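Livton : les essais de préparation de boissons à deux bras suspendus après un arrêt de sécurité non déclenché

Le centre d'essais de Livton a suspendu en janvier une partie de son programme de manipulation à deux bras, à la suite d'un incident au cours duquel une limite de distance entre les deux robots n'a pas provoqué l'arrêt attendu. L'incident n'a fait aucun blessé. Les dégâts matériels se limitent à un doigt de préhenseur faussé et à un connecteur arraché.

La direction du centre a rendu publiques les conclusions de l'enquête interne dans une note adressée à ses partenaires, parmi lesquels la société Lidness, intégratrice de la cellule, et le bureau de contrôle Arrieta, chargé de la vérification des fonctions de sécurité.

Les faits se sont produits vers la fin de la matinée, pendant une séquence de préparation de cocktail. Le premier bras venait de saisir un fruit et s'écartait de la planche à découper. Le second devait attendre en retrait que la zone centrale soit déclarée libre. Il a quitté sa position d'attente avant que cette condition soit remplie. Les deux poignets se sont touchés à vitesse réduite, au-dessus de la table.

La surveillance logicielle de distance, réglée à 87 millimètres entre les enveloppes des deux outils, aurait dû interrompre le mouvement avant le contact. Elle est restée sans effet. C'est la détection d'effort intégrée à l'un des bras qui a finalement coupé l'alimentation des moteurs, après la collision. L'opératrice présente au poste de commande a ensuite actionné l'arrêt d'urgence, conformément à la consigne, et le périmètre a été fermé.

L'enquête a été conduite par Olga Zabala, responsable de la sécurité des installations. Elle a porté sur les journaux de la commande, sur la configuration des outils et sur les modifications apportées à la cellule au cours des semaines précédentes. La séquence en cause était la 593e d'une campagne qui devait en compter 1297. Les séquences antérieures n'avaient donné lieu à aucun contact entre les bras, ce qui a d'abord orienté les recherches vers une défaillance matérielle. Cette piste a été écartée : les codeurs, les freins et les liaisons de communication ont tous été trouvés conformes.

La cause retenue est une erreur de description de l'outil. Lors d'une intervention de maintenance, le préhenseur de l'un des bras avait été remplacé par un modèle dont le support est plus long. Les nouvelles dimensions ont bien été saisies dans le programme de mouvement, de sorte que les prises restaient précises et que rien ne paraissait anormal. Elles n'ont pas été reportées dans le module de surveillance, qui tient sa propre description géométrique et qui a continué à calculer la distance à partir de l'ancien outil. Le câble du préhenseur, dont la boucle dépasse du poignet, n'y figurait pas non plus.

« Le système a surveillé fidèlement un outil qui n'était plus monté », résume Olga Zabala dans la note. « La distance affichée est restée au-dessus du seuil jusqu'au contact. Aucun message n'invitait l'opératrice à intervenir plus tôt, et son comportement n'est pas en cause. »

Un second facteur explique le départ prématuré du bras en attente. Le signal de libération de la zone était émis à la fermeture du préhenseur sur le fruit, alors qu'il aurait dû l'être une fois le dégagement achevé. Ce choix, hérité d'une version antérieure de la séquence dans laquelle les fruits étaient disposés plus loin du centre, laissait au premier bras un temps trop court pour s'éloigner. Il n'avait pas été réexaminé lorsque la disposition du poste a été resserrée.

La note relève par ailleurs que la fiche de maintenance ne comportait aucune rubrique relative au module de surveillance. Le technicien a rempli toutes les cases prévues et obtenu les visas requis. L'essai de remise en service, effectué bras par bras, ne pouvait pas révéler l'écart – il aurait fallu pour cela faire approcher les deux outils l'un de l'autre à vitesse lente, vérification qui n'était demandée qu'à la première installation.

Le bureau Arrieta, consulté sur ces conclusions, les a confirmées. Il a cependant demandé que la surveillance logicielle ne soit plus présentée dans le dossier de la cellule comme une fonction de sécurité à part entière, mais comme une mesure complémentaire. Selon son avis, la protection des personnes reposait bien sur le périmètre et les arrêts d'urgence, dont le fonctionnement a été jugé satisfaisant, et la rédaction du dossier entretenait une confusion sur ce point.

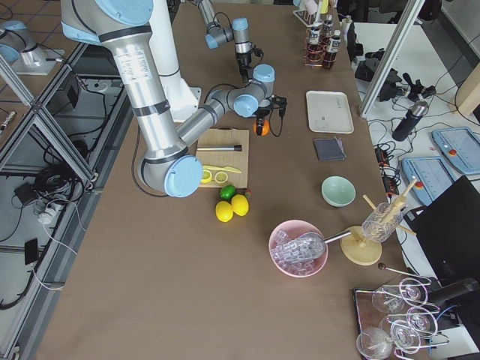

Le partage de l'espace central demeure la principale difficulté de ce type de poste. La préparation d'une boisson impose aux deux bras de travailler au même endroit, sur des objets petits et proches les uns des autres. Lorsque le premier préhenseur tient un petit fruit orange juste au-dessus de la table, le second se trouve juste derrière lui et un peu plus haut, et la moindre erreur sur la longueur d'un outil suffit alors à fausser le calcul de distance. La verrerie ajoute une contrainte propre : les verres à pied, regroupés sur un plateau sombre, et le shaker en verre transparent exposent la cellule à des bris en cas de mouvement imprévu. La note recommande que tout objet en verre soit retiré de la table pendant les essais d'approche qui suivront chaque changement d'outil.

Le centre a arrêté 6 mesures correctives, dont l'application conditionne la reprise de la campagne :

1. La description géométrique des outils sera conservée dans un fichier unique, lu à la fois par le programme de mouvement et par le module de surveillance.

2. Tout écart entre l'outil déclaré et l'outil monté interdira le démarrage en mode automatique.

3. L'enveloppe de chaque outil comprendra désormais les câbles et leurs boucles, avec une marge fixée par le service de sécurité.

4. Le signal de libération de zone ne sera émis qu'après le dégagement complet du bras, constaté par la position et non par l'état du préhenseur.

5. Un essai d'approche croisée à vitesse lente sera exigé après chaque intervention sur un poignet ou un préhenseur, et consigné sur la fiche de maintenance.

6. Les opérateurs suivront une session de rappel portant sur les limites de la surveillance logicielle.

Les deux premières mesures relèvent de Lidness, qui a fourni un correctif actuellement à l'essai sur une cellule de développement. La société a également entrepris de recenser les installations livrées avec la même architecture. Le site de Gullivmont, qui exploite une cellule comparable pour des opérations de conditionnement, a été informé dès le lendemain de l'incident. Une vérification y a été menée à titre préventif ; les deux descriptions d'outil y étaient concordantes et l'exploitation s'est poursuivie sans interruption.

À Livton, le préhenseur endommagé a été déposé et conservé pour expertise. Les deux bras ont fait l'objet d'un contrôle géométrique complet, qui n'a révélé ni jeu anormal ni déformation des axes. Les essais n'employant qu'un seul bras ont repris après ce contrôle, le second étant maintenu hors tension et verrouillé en position de repli.

Les enregistrements acquis avant l'incident restent exploitables, la précision des prises n'ayant pas été affectée par l'erreur. Ceux qui sont postérieurs au remplacement du préhenseur seront toutefois signalés comme tels dans la base du programme, afin que les équipes qui étudient les distances entre bras puissent les exclure. Un nouveau calcul de ces distances, fondé sur les dimensions réelles de l'outil, est en cours. Il doit établir combien de séquences se sont déroulées sous le seuil sans que le module l'ait signalé.

La date de reprise des essais à deux bras n'est pas fixée. Elle sera arrêtée par la direction du centre sur avis du bureau Arrieta, après la réception du correctif et une nouvelle série d'essais d'approche. Les partenaires du programme seront informés par écrit, et les créneaux réservés sur la cellule sont reportés jusqu'à cette décision. Les demandes relatives au calendrier sont à adresser au secrétariat du centre, celles qui concernent les conclusions techniques au service de sécurité des installations.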